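Sedgate Supper Swap is looking for a part-time kitchen lead (and a few home cooks who want to try something new)

Hi, I'm Chelsea Whitlock! I run the Sedgate Supper Swap, and if you found this page because a neighbor forwarded it to you, please thank them for me.

Quick background. We cook one big shared dinner every other week out of the old grange hall in Plestholm, and everybody who comes takes home a couple of containers of somebody else's food. It started with my sister-in-law and me and way too much chili, and we now have 435 people on the email list, which still makes me a little dizzy when I log in.

So I need help, the paid kind. The kitchen lead job is 20 hours a month, mostly afternoons and evenings. You'd plan the menu with me, do the ordering, keep an eye on the stove while people chop and gossip, and make sure the allergy labels get written before the lids go on. I did all of that by myself through December and I was a wreck by the end of it.

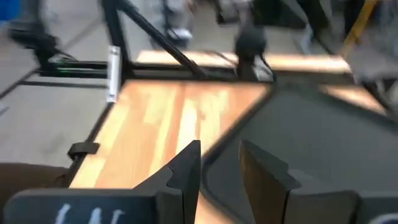
What I care about most is how you are with people. Some of our cooks have been making the same dumplings for forty years and don't want to be told how to hold a knife, and some have never peeled a squash. You'd be talking to both, usually at the same time, with a timer going off. We eat together afterward too, and I'm picky about that part: no paper plates, no eating standing up by the sink. I like a light wood tabletop with the grain showing and no tablecloth over it, so wiping down afterward is part of the job and I will be right there with a rag next to you.

You'll need a current food handler card, or be willing to get one (we pay the fee). Restaurant experience is nice but I've hired people without it and been very happy. You should be OK lifting a full stockpot with a second person. A car helps, as the bus out to Plestholm stops running at 9 pm.

Now the home cooks! We're looking for 4 people to try out a new soup and bread night, testing recipes at home and then cooking them with us for a crowd. It's unpaid but we cover groceries, and you keep the leftovers. You'd come to 2 evening sessions and fill out a short form on how each recipe went. Be blunt on the form. My lentil thing needs work and I know it.

To apply for either one, send me a few lines about yourself and the last meal you made for other people. No cover letter, please, I never know what to do with them. You can also leave a note in the box by the hall door, marked for Chelsea.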